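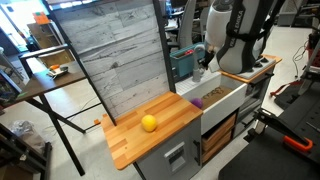 **What can I use to clean the wooden countertop on a play kitchen without ruining it?**

We have a play kitchen with a strip-wood top, and after a winter of daily use it has gone dull and a bit sticky. The cabinets are light gray and wipe down fine. I don't want to put anything on the wood that shouldn't be near small kids.

**Thắng Giáp**

Use a cloth wrung out in warm water with a drop of dish soap, wipe along the grain, then go over it with a clean damp cloth and dry it right away. Water sitting in the joints between the strips is what does the damage.

If it still feels sticky, rub it lightly with a white vinegar and water mix, half and half. Once it's dry, put on a thin coat of food-grade mineral oil -- only if the top is bare wood, though. On a lacquered top the oil just sits there and collects dust. To find out which you have, put a drop of water on a corner. If it soaks in and leaves a dark spot, the wood is bare.

Leave the oil for 72 hours before the kids get it back, and buff off what's left on the surface.

**Cristian Bedoya**

Agree with the soap and water. I did ours in October with two coats of oil and it has held up for more than 3 months. Check around the sink too, crumbs and clay get packed in along the rim. An old toothbrush gets them out.

Don't use the Stomik spray, it left streaks on ours.

**Prirkeo**

baby wipes work ok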